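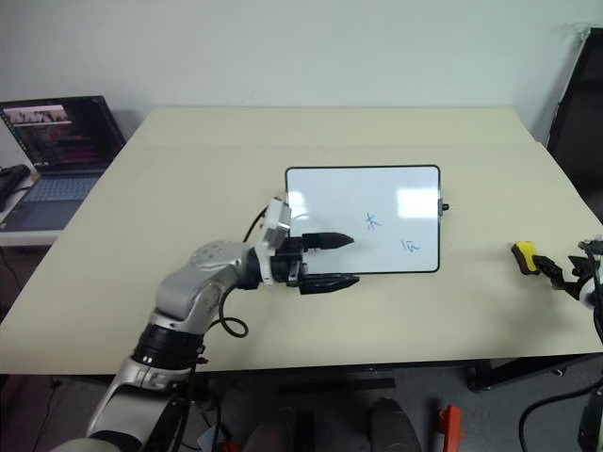 2/7/20, Plisuddale bench, open day prep and visit notes

Visitors from Kolturton due at 10, arrived 10:25. Group of 28, split in two because the aisle by the bench won't take more. First half got the wiping demo, second half got the talk, then swapped.

Setup: two arms, one table, whiteboard and eraser. Left arm holds the board down, right arm takes the eraser and wipes. Blue marker only. Black leaves a ghost on this board after a few hours and the mask then reports ink that isn't worth chasing.

Pre-visit checks:
Hand-eye calibration on left arm redone, residual fine.
Gripper open/close on both, no fault.
Jemal build 2466 loaded. 1828 kept on disk as fallback, not needed.
Speed cap left at the visitor setting.

Runs: 9 attempts in front of people. Seven clean wipes. One left a streak along the bottom of the board, eraser was picked up too far back and rode on its edge. One abort, right arm stopped on force limit at first contact. Cleared and restarted from home, no damage. Need to look at the approach height, I think the table offset in the config is still the one from September.

Glare from the ceiling lights is still a problem. The ink mask drops out where a stroke runs under a bright patch. Turned off the row nearest the wall for the second group and detection was steadier, but that was only a few runs and the strokes were different each time. Repeat properly with the same marks before claiming anything.

Questions worth keeping:
Can it tell writing from a drawing? No, any ink is ink.
What happens if the board is moved halfway through? It re-plans between strokes, not during one. Did not demo this.
How long to teach a new task? Gave the Rorel answer (days, depends on the task). Somebody asked for a number in hours and I didn't have one.

To do:
Fix table offset, rerun the contact test.
Tie the left wrist cable closer to the forearm.
Log force on the right arm by default. Today's abort has no trace.
Send Kolturton the slides, without the cost page.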